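Clullov Under-Cabinet Light Kit
Section 3: Mounting the Bars and First Power-Up

Read Section 2 first if you haven't picked your bar lengths. Everything from here assumes bars are cut, end caps on, driver still in its box.

Parts for this section

Light bars, as ordered
Mounting clips, 3 per bar
Short screws (silver bag)
Linking leads
Driver, 600 mm output lead attached
Plitholm wall dimmer, if you bought the dimming version
Alcohol wipes

Not supplied: pencil, tape measure, drill with a small bit, step stool. Safety glasses. You'll be drilling over your head, dust comes straight down.

CAUTION: The kit is plug-in only. Do not cut the plug off and hard-wire the driver. Hard-wire version has its own manual and its own driver, they are not interchangable.

CAUTION: Driver stays unplugged until step 14. No exceptions, even to "just check" a bar.

3.1 Marking out

1. Empty the wall cabinets. Bottom shelf at least.

2. Wipe the underside of each cabinet. Grease is the number one cause of clips letting go. Use one wipe per cabinet, let it dry.

3. Measure the depth of the cabinet bottom, front to back. Bars go toward the FRONT, behind the face rail. Mounted at the back they light up the wall and leave the counter dim.

4. Draw a pencil line 100 mm in from each side of the cabinet. End clips go on these lines. Third clip in the middle.

5. Hold a screw against the cabinet bottom and check it won't come through into the shelf. Thin bottoms: use the adhesive pads in Section 6 instead.

Note: Frameless cabinets have no rail to hide behind. Order the McKinnon trim strip, clips on after, any length.

3.2 Cabinets next to a range or microwave
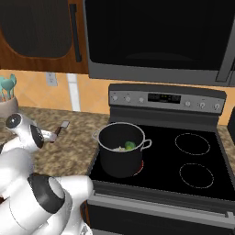

Heat and steam are the two things that shorten the life of a bar, so plan the cooking area before you drill anything. No bar directly over burners, ever. No bar stuck to the bottom of a microwave or hood either, these have vents and usually a lamp of their own. Where an over-the-range microwave butts up against a wall cabinet, stop the bar short of the microwave side by 100 mm and run the linking lead up inside the cabinet, never across the front of the appliance. Check door swing as well. With a long bar handle down the side of the cabinet door nearest the microwave, the lead wants to be well clear of where fingers go. Last thing is the wall. Diagonal tile shows up a crooked cable clip worse than plain tile does, all those grout lines, so keep cable off the backsplash completely if you can. If you have cabinets both sides of the range treat them as two separate runs, see 3.4.

6. Mark the keep-out zone in pencil on any cabinet touching a cooking appliance.

7. Re-measure the bar against what's left. Too long? Go down a size. Do not trim a bar that already has its end cap glued.

3.3 Fitting clips and bars

8. Drill pilot holes on your marks. Wrap tape around the bit as a depth stop.

9. Screw clips on, open side facing you. Snug. Overtightening splays the clip and the bar rattles.

10. Push the back edge of the bar in first, then roll the front edge up until it clicks. Three clips, three clicks. Missing a click, pull it down and go again.

11. Peel the film off the diffuser. Easy to forget, light comes out blue if you do.

3.4 Linking and driver

12. Join bars with linking leads, arrow to arrow. Leads only go in one way round. If it wont go, flip it, don't force it.

13. Put the driver inside a cabinet or on top of one. Needs air around it. Not behind the cereal, not in the cabinet over the range. Outlet must be within reach of its own cord, no extension cords.

Longest linking lead we sell is 1,000 mm. Do not chain two of these to get past a range. Two runs need two drivers, and both can pair to one dimmer.

14. Plug in. Bars should come on at full brightness.

15. Dimming version: hold the Plitholm button down until the bars blink, let go. Paired. Repeat for second driver.

3.5 If something's off

Nothing lights. Check the outlet with a lamp. Then check the driver lead is pushed fully home, there's a small ridge you should feel.

First bar lights, second doesn't. Lead between them is half in. Unplug the driver before touching it.

Bars flicker at low dim. Raise the minimum level, Section 5.

One end dimmer than the other. Too many bars on one driver. Split the run.

Bar droops in the middle. Center clip missed, back to step 10.

Driver hums. A faint hum is normal. Loud hum, unplug it and contact us before using again.

CAUTION: Cracked diffuser = stop using that bar. Tape is not a repair.

3.6 Cleaning

Unplug first. Damp cloth, drop of dish soap, dry cloth. No oven cleaner, no glass spray, both cloud the diffuser. Bars nearest the cooking area will need it more often then the rest.

Replacement clips, leads and end caps: order through Broltilero parts desk, quote the code printed on the driver label. Have the bar length ready too.

Section revised 18/12/2018, R. Nassar. Replaces all earlier versions of Section 3. Trim strip instructions have moved to Section 7.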